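**Meet the Fothergills** is an American reality television series that follows a large and rather noisy family as they run a dance studio in the small town of Gernham. It ran for two seasons on a regional cable channel and has kept a loyal following ever since, much of it made up of people who grew up taking lessons in studios very like the one on the show.

The series was created by Sorin Spahić, who had spent most of his working life editing cooking and home repair programs and wanted, as he put it in a later interview, "to stay in one house long enough to learn where they keep the spoons." Each episode covers about a week in the family's life, with lessons, dinners, squabbles over the car, and usually a rehearsal that runs far too late.
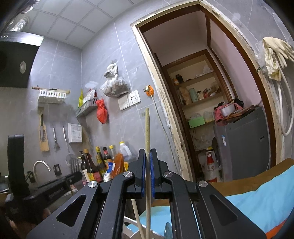

## Format and cast

Unlike most dance shows of its day, the series has no judges and no prize. Nobody is sent home at the end of an episode (they are home already, as fans like to point out), and the story of each season builds slowly toward the studio's winter recital, held every January in the old grange hall.

The best-loved member of the cast is Itzel Cervantes, the studio's tap teacher, who isn't a Fothergill at all but eats with the family so often that first-time viewers tend to take her for an aunt. Her long-running effort to teach the father of the house a simple time step takes up a good part of the first season, and his solo at the recital is still the clip that gets passed around the most.

The second season brought in a rival studio from nearby Irnumbridge. Some viewers felt this was a push from the channel to liven things up, and it did lead to a few scenes that sit oddly beside the gentle pace of the rest. Even so, the joint rehearsal in episode 9, when the two groups have to share one piano and one very tired pianist, is generally held to be the warmest hour the show ever made.

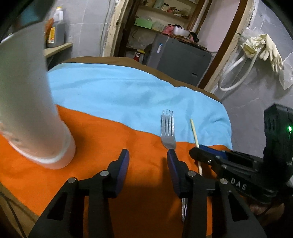
Music for both seasons was written by the folk duo Rorkach, whose fiddle theme plays over the opening titles. They recorded it in a single afternoon and always meant to go back and do it over, but by then the family's youngest had made up a dance to it, and the rough version stayed.

## Reception

Early reviews were kind but few. Several critics found the episodes slow, and one complained of having watched a whole argument over a lost tap shoe without learning who had lost it. The audience grew mostly by word of mouth, and a reunion recital drew some 480 people to a hall that was never meant to hold so many, with latecomers listening from the porch.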